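Clenico Introduces Slow-Drying Glazing Medium for Oil Painters

LANDHAM, May 15, 2023 - Clenico, a maker of oil painting materials, today released Clitgate Glazing Medium, a solvent-free medium for thin transparent layers in oil. It is sold in 100 ml bottles through art supply stores and by mail order from the company's shop in Landham.

Clitgate is made from stand oil and cold-pressed walnut oil. It contains no alkyd resin and no added metal driers. A film applied with a soft brush stays workable for 2 days at normal room temperature and is touch dry after 7. Earth pigments such as raw umber shorten both times. Cadmium colors and ivory black lengthen them.

The medium levels slowly and holds little brush texture. Glazes can be wiped back with a lint-free cloth during the open period to recover lights in the layer underneath. The company recommends adding no more than one part medium to two parts tube color for general painting. Higher proportions are suitable for glazes only, and should be kept to thin coats to limit wrinkling.

"Painters who work in layers asked for a longer open time without clove oil," said Isla Halliday, head of product development at Clenico. "The viscosity took the most work. Early batches crept on the panel and beaded over lean underpainting, so we changed the ratio of the two oils in February and retested."

The first production run is 2,000 bottles. Each carries a batch number on the base label, which customers should quote when contacting the company about drying or color.

Clitgate was tested on acrylic-primed panel, oil-primed linen and unsized paper. Clenico does not recommend it on unsized paper, where oil migrated past the edge of the paint. Painter Dela Acheampong used the medium for the portrait series "Kwofie," and her notes on layer order are included in the printed leaflet supplied with each bottle.

Rags used with any drying oil can heat up and ignite. They should be soaked in water and stored in a sealed metal container before disposal.

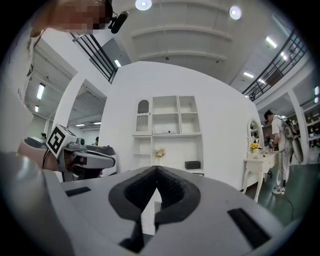

Bottles should be closed after use and kept out of direct sunlight. A safety data sheet and a pigment drying chart are available on request from the Clenico office in Landham.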